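About us

Hello, and thanks for clicking through. I'm one of the people behind Dritden, and I drew the short straw for rewriting this page, which had been describing a product we stopped selling. So this is a fresh go at it, in my own words, with apologies to anyone who preferred the old one (it had a better font).

We write software for robot arms. We don't build the arms, we don't sell the arms, and if you ring up wanting one painted in your company colours we'll be very nice about it and point you elsewhere. Our bit is everything between "there's a thing on the table" and "the arm has picked up the thing": working out what the camera is looking at, deciding where to take hold of it, planning a path that doesn't knock over the neighbours, and then keeping an eye on how it's going.

How we started

There were 3 of us to begin with, all working at the same firm, all grumbling about the same problem over lunch. Every time a customer changed the stuff they were handling, even slightly, somebody had to go out and teach the arm again by hand. New bottle, new visit. Same bottle with a new cap, new visit. We had a cupboard full of travel mugs from service stations and a growing feeling that the software ought to be doing more of this by itself.

So one November we left and rented a unit with terrible heating and very good parking. We're 8 people now. The heating has been fixed, the parking has got worse.

What we make

There are two main pieces, and you can use either one without the other.

Clamirden is the planner. You give it the arm, the gripper and a rough idea of what's around, and it comes up with grasps and paths. It scores a lot of options and throws most of them away, and the bit I'm fondest of is that it'll tell you why it threw them away. Early versions just said "no valid grasp" and left you staring at a perfectly graspable tube. Now you get a plain list: too close to the table, fingers would hit the next item, wrist can't turn that far. Our support inbox went very quiet after we added that, and we all thought the email had broken.

Ankrah is the watching side. It takes the camera feed and the joint readings and lines them up in time so you can scrub back and forth through a pick and see what the arm saw at each moment. It sounds dull and I promise you it's the tool we use the most ourselves! Nearly every strange fault we've ever chased came down to two clocks disagreeing, and you can't spot that if your pictures are in one folder and your numbers in another.

We also have a test set called Etia, which started as a shoebox. It now has 506 small objects in it, mostly from desk drawers, kitchen drawers and the reduced shelf at the stationer's. Everything has a record: weight, widest point, what it's made of if we know, and a note on how annoying it is. The annoyance score isn't scientific but it does predict a lot.

Why stationery, of all things

People ask this when they visit, usually while looking at the desks. Pens and markers are brilliant for testing because they're cheap, they're all nearly the same shape, and they're all different in ways that matter. Some have shiny caps that throw a highlight straight back at the camera, and the depth reading goes to pieces. Some are see-through or frosted, so the software has to guess where the edge of the thing really is. Clips stick out on one side. Labels run sideways, which is a nuisance if you're trying to read one while the item is being held upright.
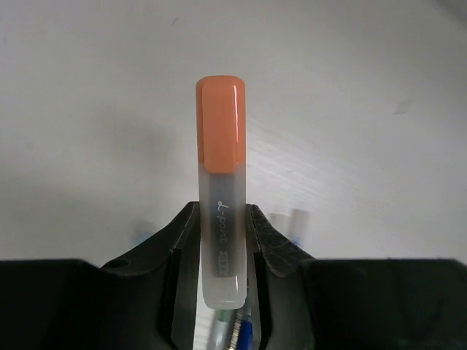 Then there's the question of where to hold on. If you grip by the cap, you're trusting the cap, and we've learned not to. Clamirden will look for a stretch of body with straight, parallel sides and aim for that, as long as there's room for the fingers to get down either side. It also checks for lean afterwards. A small tilt is fine for dropping something in a tray, and no use at all if you wanted to stand it in a rack, so we let you set the limit yourself and the planner will ask for another go if it's over.

The clutter matters too. An item on a bare table is a nice warm-up, but our customers' tables aren't bare, so we leave other bits lying about on purpose when we test. Every new release of the planner has to get through 50 picks from Etia before it goes out, and the person who wrote the change doesn't get to choose the objects. I've tried. They saw me coming.

How we work with people

Mostly we start with a call and a box. You send us a box of the things you'd like picked up, we run them through our setup, and you get the recordings back along with our notes. If it's going badly we'll tell you so at that stage, before anyone has signed anything. Some jobs want a suction cup and a bit of patience, and we'd sooner say that early.

After that we'll get the software running on your own arm, either over a video link or in person if you're near enough. We write our documentation ourselves and we do try to keep it in normal English. If you find a page that makes no sense, send us the link and we'll rewrite it (my record is the same page four times, the one on camera calibration, and I still don't love it).

We answer support emails between us. There's no separate desk for it, so whoever replies to you will have worked on the code, and may well have caused the problem.

Visiting

You're welcome to come and see things running. Drop us a line first so we can clear a chair. Bring something small and awkward if you've got it, and if we don't have one already we might ask to keep it for Etia.

Page last updated 28 August 2024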